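## Step 4: Check a pick in simulation before release

At Corkum, every pick program for the furniture returns line is run in simulation before it reaches the floor. Adelmo Greco's shift used to find bad approach angles by stopping the cell. Operators now find them at a desk.

1. Load the scene and set the arm to its start pose.
2. Move the gripper to the approach point over the blue item.
3. Open both views and check clearance on each side. 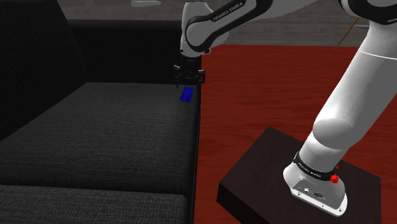
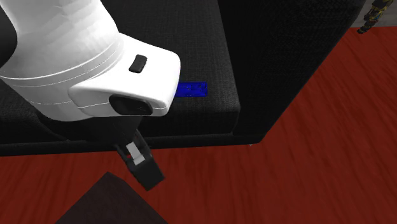
4. Run the pick 200 times with the item position randomized. The pass mark is over 88 percent.
5. Log each failed run by cause: collision, missed grasp or drop.
6. Send the log to Graziella Vitale, who signs the release.

Operators keep the right to reject a released program. If the arm's path crosses the hand-loading zone, enter code 11 and return the program to step 1.

Sorting by hand is still required for torn or soiled covers. Staff moved from sorting to program checks need two supervised shifts first; Italo Russo holds the sign-up sheet. The log template was last changed in September, and older copies have no field for drops.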